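Keveto Opens Its Tallbridge Taproom With a Smoked Porter

20 Sep 2024
By the Beer Desk

The brewery Keveto has opened its first taproom in Tallbridge, after a delay that began in July, when the glycol chiller arrived with a damaged pump. The room has space for 100 guests and pours from noon until ten.
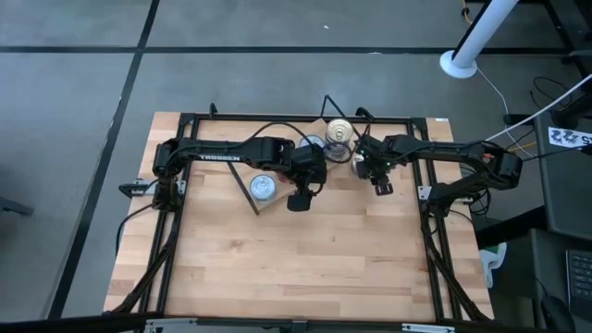
2 min read

The opening beer is Moya, a smoked porter at 6 percent. Keveto made 700 bottles of it, and the rest of the batch went into kegs. When the doors opened, 41 people were already waiting in line, and the limit of four bottles per person was kept all day. By closing time, 178 bottles remained, and these are now sold at the bar without a limit.

I tried a small glass. The smoke is mild, the body is a little thin for the style, and the finish is dry with some taste of dark bread. It is a good beer for cool evenings, and I would like to try it again after some months in the bottle.
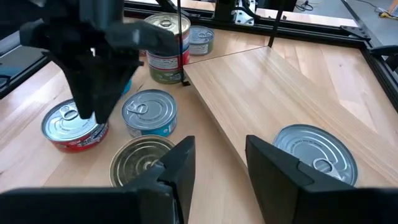 What Comes Next

A pale lager named Zulura is in the tanks and should be ready for the taproom next month. It will be served on draft only. The brewery also wishes to open the back garden, but the town has not yet given the permit. There is no kitchen, and guests may bring their own food.

Recent items
Hop harvest is early in the valley
Three dry ciders for the fall
Tallbridge beer walk changes its route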